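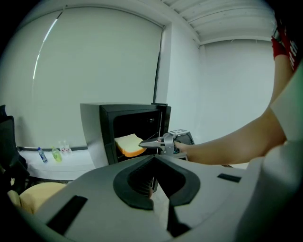 A slice of bread on the rack of a countertop oven, with the blind down behind it.

In Defense of Toast Made Slowly
8/12/23

For most of my adult life I owned a pop-up toaster, and I never gave it a kind thought. It lived by the kettle, it shed crumbs, and every so often it held on to a bagel half and burned it. When it gave out one January I went looking for another and came home with a small countertop oven instead, mostly to have something that could also warm up a piece of pizza. I have been making toast in it ever since, and I have become a bit of a bore on the subject, as my family will tell you.

The case against the little oven is easy to make. It takes up room. It is slower than a toaster by a good 2 minutes, and longer if you like your bread dark. My neighbor, who swears by her Koivisto with its wide slots, thinks the whole thing is silly, and when she comes over for coffee she looks at my one slice lying there on its rack as if I had put it up in a hotel. I understand her. A whole oven for one piece of bread does look like too much house for the guest.

But I like a piece of bread lying down. A slice on a rack can be any shape it pleases. The loaf I buy from the Narness bakery, out past the feed store, is wide and lopsided and would never in its life go down a slot, and for years I trimmed the ends off it and ate them standing at the sink. Now the whole slice goes in, crust and all. You can put the cheese on before it goes in, too, which alone was worth the money to me.

And then there is the waiting, which I suppose is my real subject. A pop-up toaster hides the bread and then startles you with it. With the oven you are invited to look in. I stand there in my socks and watch the pale side, which stays pale for so long that I begin to doubt the plug, and then the color starts at the corners and creeps inward — and there is a moment, quite a short one, when it is exactly right. I miss it about as often as I catch it. I don't mind much, having been there for it either way.

People worry over where to put the thing, and I'll say only that it doesn't have to be in the kitchen. Ours spent its first summer in the back room where everyone does their homework and bills, and I think more toast was eaten that summer than in the 9 years before it. My sister keeps hers, an old Sterkent with a knob that sticks, on the porch. Give it some space on all sides, keep it well away from curtains and blinds while it's on, and please have something decent to take the bread out with. I used my fingers for far too long. Wooden tongs are cheap, and mine hang from a hook right beside the plug.

I did go back and try my neighbor's toaster last week, to be fair to her. The toast was perfectly good and it was ready before I had found the butter. I ate it, thanked her, and went home and made another slice my own way, with the end piece of the loaf, and sat down with it by the window.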